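About Menulell

Menulell is a test laboratory for household and light workshop machines. We answer one question for the companies, housing providers and public bodies that come to us: can a given machine do a given chore, in an ordinary room, well enough that a person may leave it alone with the work?

The laboratory was founded by Loan Bạch and Kosmas Mitsotakis-Vlachou, who had worked together on appliance safety and wished to apply the same habits to robots. We now have a staff of 17. Our main hall and offices are at Te Moana, and a smaller workshop at Clallo handles shop-floor tasks such as sorting parts, loading trays and wiping down benches.

What we test

Our chore list has 30 entries. It covers the kitchen, the laundry, the play area, the workbench and the storeroom. Each entry states how the task is set out, what counts as finished, and how much help a person may give before the attempt is marked as failed. The list is revised every February under the direction of Uliana Sydorenko, Head of Methods. Clients may propose new chores, but they may not alter an entry while their own machine is under test.

A full assessment consists of 400 attempts at a single chore. Objects are moved between attempts, lighting is changed, and worn or awkward items are mixed in with new ones. We do not accept edited footage from clients in place of attempts made in our own rooms.

Tidying is among the chores most often requested. It is also among the hardest to judge fairly. Bins and toy blocks must be put back where they belong, and the places themselves must be clear to everyone in the room. For much of our tabletop work we mark out positions with blue painter's tape, which can be laid down and taken up as the entry requires.
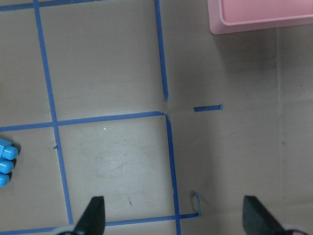
Tabletop work area with taped squares, toy blocks and a pink bin.

Tape also gives trouble of its own. Ends lift and strips curl, and a gripper working close to the surface has to cope with them. Our methods staff debated whether a lifted end should be pressed down before an attempt begins. The present rule is that it stays as it is found, and its condition is noted in the record. Homes and workshops are full of loose edges.

What we have found so far

We are often asked whether machines can do the housework yet. Our position is a cautious one. Several of the machines we have assessed can pick up familiar objects from a flat surface and place them in an open container with few errors. Far fewer can carry on when an object is partly hidden, soft, or stuck to something else. Of the 30 chores on our list, none has yet been passed by any machine without help from a person at some point in the full assessment.

Shop-floor chores show better results than household ones. Angus McAlister, who directs the Clallo workshop, attributes this to the fixed position of benches and trays. His team is now studying how much of that advantage remains when the bench is shared with people.

Independence and records

Menulell does not build, sell or hold shares in any machine. Fees are set by the chore and are the same whether a machine passes or fails. Records of every attempt are kept for 24 months and are open to the client throughout that time.

Inquiries about assessments should be addressed to Flynn Rakena, Client Services, at the Te Moana office.

Page last reviewed May 8, 2026.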